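Stringing bench notebook, February, started 8.40 am

Right, back on the tension loss job. I've had a cup of tea and found the good pliers, so no excuses. For anyone picking this book up cold: we're trying to find out how much tension a tennis string bed gives up between coming off the machine and going out on court, and whether the answer changes if you leave the racket overnight first. The club players all swear it does. I've always told people to wait a day with polyester and I couldn't tell you where I got that from!

Two strings in this batch, the Takier poly and the Jellow multifilament. Same frame model for both, same pattern, everything pulled at 51 pounds on the mains and the crosses. I did think about dropping the crosses a couple of pounds as I would for a customer, but then we'd be arguing about that for the rest of the month, so no, 51 all over.

First Takier frame went on nicely. The second one did not. I misweaved a cross near the throat (two overs in a row, classic) and didn't spot it until I was three strings further up, so out it all came. I've marked that set as scrap and cut a fresh one off the reel. Please don't reuse the scrap length for anything, it's been clamped and it's kinked. It's in the bin by the door if you want to admire it.

The clamps on the Kuusk machine are slipping again, by the way. Only the left one, and only on the slick poly. I cleaned the teeth with a bit of alcohol and an old toothbrush and it held fine afterwards, but I had to nudge the clamp pressure up half a turn and I can see faint ghosting on the string where it bit. Whoever strings next, have a look before you start and wind it back down for the multifilament or you'll crush it.

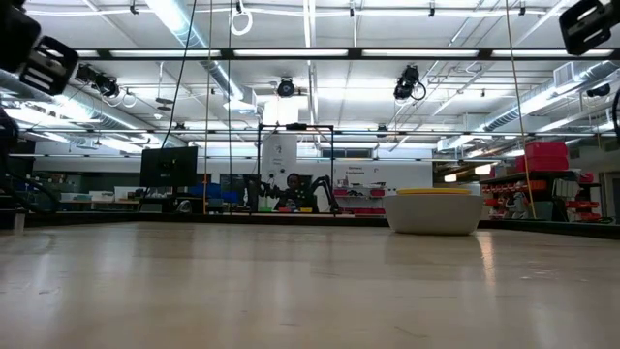 637 words · bench notes

Now the readings. I'm using the Markus tester, the little clip-on one, taking three goes per racket and writing down the middle one. It isn't gospel but it repeats well so long as you put it in the same spot, and I've put a dab of marker on the centre main so we all do. Fresh off the machine both Takier frames read lower than I'd pulled them, which is normal, string bed readings always do. What surprised me was how quickly they carried on dropping. I went off to answer the phone, came back 37 minutes later, and the first one had already lost more than I'd have guessed for a whole evening.

The Jellow is a calmer beast. It moved a bit straight away and then more or less sat there. I'd like to see what it does after some hitting before I get excited, though, as multis can go all soft and trampoliney once they've had a proper beating.

Speaking of which, the hitting part. Plan is 100 balls per racket off the ball machine, flat forehands only, no slicing (yes, I know, slicing is more fun). Then straight back to the bench for another reading. I want one Takier frame hit today and the other left overnight and hit tomorrow, and the same with the Jellows, so we've got our pairs. If the indoor court is booked out again we'll have to shift the lot by a day, and then the "fresh" ones won't be fresh and I'll have to restring. I'd rather not!

Temperature matters too, I'm fairly sure. The court was freezing last time and the workshop was toasty, and I don't trust the numbers we got from that session. So from now on the rackets sit courtside in their bags before hitting and come back in the bags as well. Write down the thermometer at both ends, please.

Odds and ends. We're low on grommet strips for this frame and one of the bumper guards has a split. The starting clamp spring wants replacing. I still need to weigh the frames unstrung, which I forgot to do, so that'll have to wait until these beds get cut out.

Next reading at 4 pm, then off to court with the first pair.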